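Opinion > Families > Play

In defence of the board with too many pieces

By Vesna Vukadinović
November 15, 2021
60 shares | 3 comments

Quick one this week, the kettle's on and I've got pickup.

The Fallahi toy library is doing its cull again. Anything with loose parts goes on the "review" list, meaning it gets packed off to the op shop at Flekar and we never see it again. Top of the list, the wooden number boards. Too many pieces, the sheet says. Takes too long to check in.

I reckon this is daft. I've had one or another of those boards on my kitchen table for most of two winters and they're the best thing on the shelf. Bulky, yes. Noisy when tipped. But a kid can get hold of a chunky wooden seven and slap it down and feel like they've done something. Try that with a flashcard.

The argument against is that they do too much. Numbers, shapes, pegs, plus and minus signs, all on the one slab of wood. A three-year-old can't possibly be learning all that. Well, no. She isn't trying to. She's matching the red to the red. The numeral is just what the red happens to be shaped like, and then one morning at the letterbox she tells you that's a seven, and you nearly drop the bills. 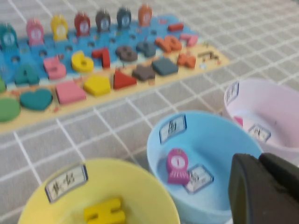
Same colour top to bottom: red peg, red 7, red triangle. Bowls out front.

Colour does the heavy lifting and the rest sneaks in behind it. My eldest knew what a pentagon was before he could do up his own shoes. Not because anybody sat him down. It was the yellow one and it went near the six.

And bowls. Can't say this enough. Small plastic bowls, three if you've got them. Half the complaints on that review sheet would go away if the boards were lent out with bowls. Pieces in the bowls, board flat, off you go. Sorting is a game in itself at that age and you'll get through a whole cup of tea. Nearly.

Then there's the look of the things. A parent at the last meeting called them "cluttered", meaning the printed pictures. Fish, jellyfish, a seahorse poking up between the 2 and the 3. Why does it need a seahorse, she wanted to know. Fair question I suppose, if you're forty. If you're three the seahorse is the whole point and the numbers are in its way. You come for the seahorse and you stay long enough to notice what's either side of it.

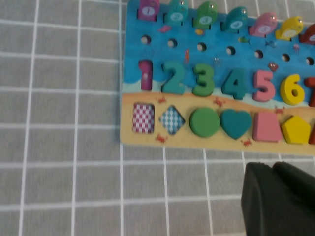 Fish along the back, water, then sand. A bit of beach on a tabletop.

I'll take that over the beige stuff any day. You know the beige stuff. The Itden range, lovely to look at, plain wood rings on a plain wood stick, costs the earth. We had it out on loan for a fortnight and it got used as a doorstop. The toy library spent forty dollars of our subs on that set and it is NOT on the cull list, I notice. Few pieces. Quick to check in.

Now the floor. Being fair to the other side here because they do have a point. Pieces go on the floor. Ours is hard speckled tile, grey, scuffed, and a wooden block landing on it sounds like a cricket ball through a window. They skid as well. Under the fridge, behind the bin, places you only find when you're moving house. I've handed a board back short and had to ring up two days later, very sheepish, with a plus sign in my coat pocket. 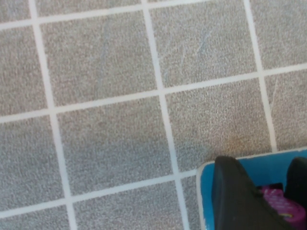 So what would I do instead

Put a cloth down, for a start. Takes the clatter out and slows the skid, and one with squares on it gives them lines to park things on, which mine will do for ages with no help from me. Lend the cloth with the board. Put a drawing of the full set inside the lid so a tired person at the desk can check it against the pieces without having to think.

And let borrowers do the checking. Kids especially. Put the last few back at the end, eight, nine, ten, and the round hole of the zero is the bit they all want to stick a finger through. That's the packing up done and they beleive it was their idea. 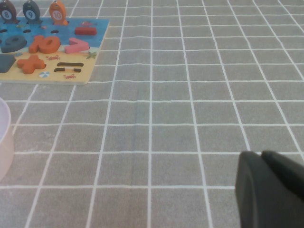 Eight, nine and ten up the top, and the red minus.

The Grerkska library across the river went the other way a while back. Cleared out everything with small parts and now it's ride-ons and plastic slides. Very tidy shelves. I drove over for a look and my youngest wandered the aisles, then asked if we could go home and do the fish.

The sheet is on the front desk at Fallahi untill the end of November. There's a column for objections. Pen's on a string, bring your own in case. Right, pickup.

3 comments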